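The Big Gray Tub: Sorting Out the Kitchen Odds and Ends

I have been meaning to write this one up since June, when my neighbor Leokadia Szulc came over to borrow a colander and stood patiently in my kitchen while I opened four cupboards looking for it. She is a very polite woman, but I saw her face. After she left I made a pot of tea, sat down with the back of an envelope, and worked out what has since become my regular way of dealing with the kitchen bits that never seem to belong anywhere. You know the ones I mean: squeeze bottles, dishcloths, the spare lids, the funny little gadget that came with the blender.

Start with one big container

Find the largest plain tub you own and clear a place for it on the table or counter. I like straight-out gray or white, with nothing printed on it, and I like the sides to be high. A shallow tray is pleasant to look into, but things roll off it, and before long you have a second pile next to the first. My sister-in-law Jean Semple uses a baby bath from the thrift store and swears by it.

Give the tub a wipe before you begin. Scratches in the bottom don't matter in the least, and you will never get them out anyway, so please don't waste an afternoon with the scouring powder the way I did.

Don't fill it

I used to empty a whole drawer into the tub at once and then feel so tired looking at it that I went and did something else. These days I put in a small handful of things, deal with those, and go back for more. You want to be able to see the bottom. If one item is lying on top of another, you've put in too much, and the thing underneath will be the thing you forget about.

Take them from different places, too. One from the drawer, one from under the sink, one from the door of the refrigerator. It sounds backwards, I know, but when I have nine of the same kind of thing in front of me I start making excuses for every one of them. A mixed lot keeps me moving along.

A cloth, a squeeze bottle and a small lumpy something is a very ordinary batch, and a good size to work on. Spread out on the floor of a big tub they have plenty of room between them, and you can make up your mind on each one without digging.

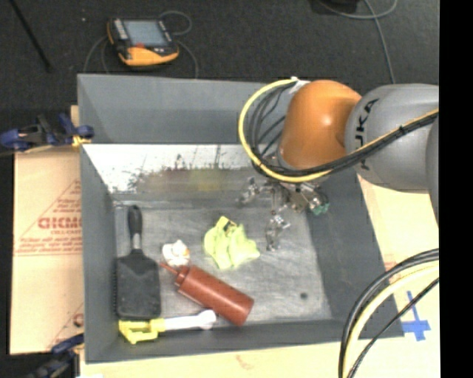 Cloths first

Pick out anything made of fabric before you touch the rest. Cloths spread themselves over everything, and they hide small things in their folds – I once found a measuring spoon that way after I had already bought a new set. Shake each one out, hold it up to the window and look at it properly. If it's only wrinkled, it goes in the wash. If you can see daylight through the middle, it goes in the rag bag for shoes and bicycle chains.

Pale yellows and greens show every mark, so I wash those separately with a scoop of baking soda and hang them outside if the weather allows. Fabric softener is a mistake on anything you plan to dry dishes with. It leaves a coating, and then the cloth just pushes the water from one side of the plate to the other.

Fold them in thirds, and then in thirds again, and stand them up in the drawer on their edges. My drawer holds 11 that way, which is more than I have any use for.

Squeeze bottles

These are wonderful things and I would not be without mine, but they do need looking after. The pointed nozzle is where the trouble starts. Sauce dries in the tip, you squeeze harder, and the next thing you know it's on the ceiling.

Unscrew the cap and run hot water through the nozzle from the wide end, then poke the tip with a wooden toothpick. Don't use a pin, which will widen the hole or go into your thumb. If the cap has ridges, go around them with an old toothbrush and a little dish soap. For the inside of the bottle, put in a spoonful of uncooked rice with warm soapy water, close your finger over the top and shake it as hard as you can stand. Rinse twice, then leave the bottle and cap apart to dry overnight on a rack.

If it still smells of what was in it, fill it with water and a splash of white vinegar and leave it until morning. Garlic takes two nights. I have had no luck at all with curry, and those bottles now stay curry bottles.

Label the bottom as well as the side if you keep several. Masking tape and a soft pencil hold up better than you would think.

Lumpy little things you can't name

Everybody's kitchen has them. My rule is to set the mystery item on the windowsill over the sink and let the household look at it for a week. My friend Hae-won Na identified one of mine in a second while she was filling the kettle; it was the foot off my own dish rack, which had been wobbling since spring.

When the week is up and there have been no claims, let it go. I have regretted this only once.

Putting the tub away

Wipe it again, dry the corners well, and store it upside down so it doesn't collect dust or, in my house, the cat. A high shelf in the garage is fine. I used to keep mine under the stairs, but then it filled up with shoes and I had a whole new sorting job on my hands.

I do a batch like this most evenings after supper while the coffee is brewing, and some evenings I skip it and read my book. The kitchen has stayed in pretty decent order either way, and the colander now hangs on a hook by the back door, where Leokadia can find it by herself.

Next time I'll get to the lids, and I warn you now that I have a great deal to say about lids.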